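Stinov Press Reissues McIver's Study of Worker-Run Towns

Stinov Press will bring out a new edition of Fraser McIver's "The Shop Floor and the Council" in September. The book, long out of print, looks at how factory councils and neighborhood assemblies tried to share power in three mid-sized industrial towns. The new edition has an introduction by Innes Carnegie, who teaches political economy and has used photocopies of the book in his seminar for years.

The first edition sold out quickly and was never reprinted. The original publisher, Prieto, closed its politics list soon afterward, and the rights stayed in a legal tangle until last year. Used copies have been hard to find, and those that turn up tend to have lost their maps.

McIver's argument is easy to state and has been disputed ever since it appeared. He holds that public ownership by itself changes little about daily working life. What matters, in his account, is who sets the budget, who sees the books, and how often the people in charge have to stand in front of the people they answer to. He spends most of the book on those questions and very little on party programs.

The opening chapter covers Eltico, a maker of electrical fittings that was taken over by its employees after the owners stopped paying wages. McIver worked from the minutes of the plant assembly, which met every other week in the canteen. At the time of the takeover the plant had 157 workers. The minutes record long disputes over shift pay, over whether the sales staff should keep their commissions, and over a loan from the town that had to be repaid on a fixed schedule.

Readers hoping for a success story may be let down by the second chapter, on the shipping cooperative Nosport. The members voted for equal pay in the first month and dropped it within two years. McIver prints both resolutions in full. He does not blame the members, and he does not think the outcome was forced on them by the market either. His view is that the cooperative never settled how its elected managers could be removed, so every quarrel about pay turned into a quarrel about who was running the place.

The third and longest section deals with a town council that handed part of its spending to neighborhood assemblies. Any group of 100 residents could call one. Attendance was high at first, when streetlights and drains were on the agenda, and fell off once the assemblies were asked to choose between a clinic and a bus line. McIver sat in on many of these meetings, and his notes on them are the liveliest pages in the book.

What is new in this edition

Carnegie's introduction runs to 2 parts. The first gives the background to the book and explains how McIver gathered his material. The second takes up the main criticisms made at the time, including the charge that McIver paid too little attention to the national government and to the unions, both of which had a hand in what the councils could and could not do.

Carnegie accepts some of that. "He was more interested in the meeting than in the law that allowed the meeting to happen," he writes. "A reader today will want to know more about the law." He adds a short guide to later work on the subject for that purpose.

The text has been reset, and the maps and the appendix of council resolutions have been restored. McIver corrected a number of errors in names and job titles and rewrote the passage on the Eltico loan after new records became available. He left his conclusions alone. In a brief afterword he says he would put several of them less firmly now, but that he did not want to pass off a later opinion as an earlier one.

The afterword also takes up automation, a topic the first edition barely mentions. McIver asks whether a works council can bargain over a machine in the same way it bargains over a shift pattern. He thinks it can, provided the purchase is discussed before the money is spent, and he complains that in most firms with elected worker directors the subject still reaches the board as a finished plan. 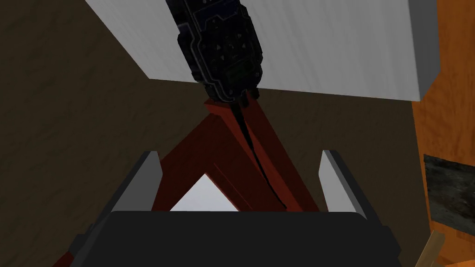
Reading group and course use

Stinov Press is offering a study guide with the new edition. It was put together by Carnegie with students from his seminar and follows the order of the chapters. Each section gives page references, a few discussion questions and one short document from the appendix. The guide can be ordered separately, and groups do not need to buy the hardback to use it.

The paperback is due at the same time as the hardback. Libraries that owned the first edition should note that the page numbers have changed, and that a table matching the old numbers to the new ones is printed at the back.

A public discussion between McIver and Carnegie is planned for the week of publication. It starts at 7 p.m. and admission is free, with seating for 100. The two are expected to disagree over the Nosport chapter, which Carnegie's introduction calls too gentle on the elected managers. McIver has answered the point in a footnote to the afterword, where he says the managers had less room to act than the minutes suggest.

Review copies are available from the press on request. Teachers who want to consider the book for a course can ask for the introduction and the Eltico chapter as a sample.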